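Week 4: What do business associations do for their members?

Set reading: Mulcahy, chapter on local chambers; the Bruststead annual review (skim it).

The Bruststead review claims 511 members and lists 1,092 "member contacts" for the year. Ask what a contact is. The review never defines it, and a forwarded newsletter may well count. Fergal Hennessy treats the figure as proof of engagement. I'd want to see renewals first.

Joining and growth

Firms that join tend to be doing well already. Comparing members with non-members and crediting the difference to the association is a mistake we met in week two. Liem makes the same complaint, more politely.

Who gets heard? Of the 20 firms quoted in the review, most pay the top subscription. Prunaris, a small textile finisher, left after a year and isn't mentioned. Read Dunne's short interview with its owner before the seminar.

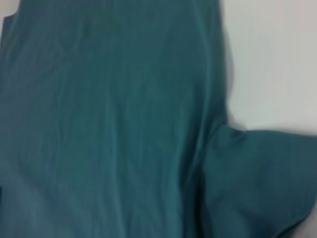 Fig. 1. Teal fabric, close up.

For the seminar

Bring one claim from any association's website and say what evidence would persuade you. "Networking opportunities" is too vague to use. Flalberg is taken as the worked case, so please pick something else. Notes to me by noon on Saturday.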